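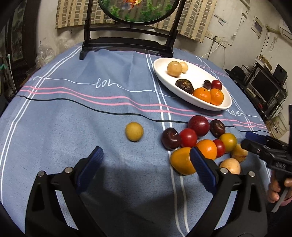

Marino Project, Nandatville
Minutes of the November working meeting

Chair: Rosalba Amato
Also in: recording team (both pairs of hands!), Skavimik software desk, bench repair, safety lead
Started 2:10 p.m.

1. Last minutes
Accepted with one fix. The spare finger pads were ordered by bench repair and have arrived, so that action is closed.

2. Where we are
Rosalba opened with the good news: 1,073 two-handed fruit recordings are in the archive, and the target is 2,000. Applause, which she said belonged to the people who have been picking up cherry tomatoes for weeks. The mixed-fruit sets got a special mention. Having mandarins, plums and jujubes in the same session is giving the Marino arms a much better spread of sizes to learn from than the single-fruit sets did, and the software desk is really excited about it.

3. The right-hand gripper fault
Most of the meeting went on this, and it was a great discussion.

What happened: near the end of a long session, the Siver unit in the right hand stayed closed after the handle was released. The person holding it reached over to free the fingers and got the side of a thumb pinched when they let go and snapped back. Skin red, not broken. Session stopped right there, first aid box opened, entry made in the book. Safety lead thanked the team for stopping at once and for writing it up the same afternoon.

What bench repair found: the return spring had worked partway off its seat and was dragging on the inside of the handle. It looked fine with the handle open and only caught near full squeeze, so our start-of-session check (three light squeezes) would never have shown it. The left unit was stripped down too and its spring is seated properly. Both pads and all finger screws were fine on both units.

What it did to the recordings: Skavimik logs the finger opening along with the video, and the two disagreed. Software desk went back through the archive and found 37 recordings where the right fingers read as closed for a moment after the hand had let go. Two weeks of small, late releases, and none of the automatic checks complained, as each one was inside the allowed delay.

This also clears up the squashed plum from the arm trial. The Marino right arm had been holding on a moment too long over the plate, then pulling away with the fruit still gripped. We had all been blaming the controller. Software desk was delighted to have their name cleared and said so more than once.

Question from the recording team: could the arm hurt someone the same way? Safety lead said the arm trials are run from behind the screen with the stop button in reach, and that doesn't change. But a late release on the arm means nobody reaches in to help it, ever. Press stop, wait for the arm light to go out, then go in. Everyone agreed this should be on the wall in big letters.

4. Decisions
The 37 recordings come out of the training set. They are kept in a separate folder, labeled, because software desk wants them for testing the new check.
Right unit stays out of use until the spring seat is replaced and the unit has been signed off by bench repair.
Start-of-session check becomes five full squeezes on each hand, watching the opening value come back to its resting number each time.
Sessions are capped at 60 minutes, then swap or rest. Tired hands squeeze harder, and the recording team backed this one loudly.
A stuck gripper is put down on the table. Do not pry at the fingers.
Arm trials paused until the retrained model is ready.

5. Ideas from the floor
A bright mark on the handle that disappears at full squeeze, so a second person can see whether it has come back. Bench repair loved this and had a sketch going before the item was over.
More small round fruit. Longans are slippery and the pads handle them differently from tomatoes.
Soft sleeve over the hinge. Worth trying, as long as it doesn't slow the release.

6. Actions
Bench repair: new spring seat, sign-off sheet for both units, trial mark on one handle.
Software desk: alert for late release in Skavimik, tighter delay limit, retrain without the removed set.
Safety lead: wall notice, updated check card, send the incident note to Siver.
Recording team: try the new check and report how long it takes.
Rosalba: reschedule the arm trial, buy fruit.

Closed 3:25 p.m. Next meeting when the repaired unit is signed off.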